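Open Day at the Wukby Workshop

Tue 28 July was our open day, and what a lovely, noisy, crowded afternoon it was! Almost 200 of you came through the doors, which is far more than Ruxandra Sima had baked for (sorry to everyone who got to the table after the lemon squares were gone). The Sindley arm was running from lunch until we locked up, and we let anybody who wanted a turn guide it by hand, grandparents very much included.

Kojo Fiadzo ran the demonstrations and answered the same question about speed over and over with perfect good cheer. One thing visitors kept asking for was the view from the wrist, so we've put one up in the gallery.

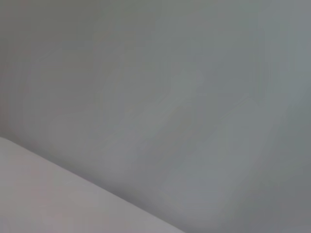

From the wrist camera: pale surface at lower left, gray beyond, and a soft diagonal edge between them.

Delali Gbeho likes to start newcomers on plain views of this kind. Finding an edge sounds like nothing much until you try to explain to an arm where one surface stops and the next one starts, and her little talk on the subject ran well past its slot with nobody leaving early.

A big thank-you to Cecilia Darko, who drove the second arm over from Issahaku and then stayed to sweep up. We'll be opening the doors again in August, and if you'd like to bring a school group, please have a word with Lesego Maluleke at the front desk first.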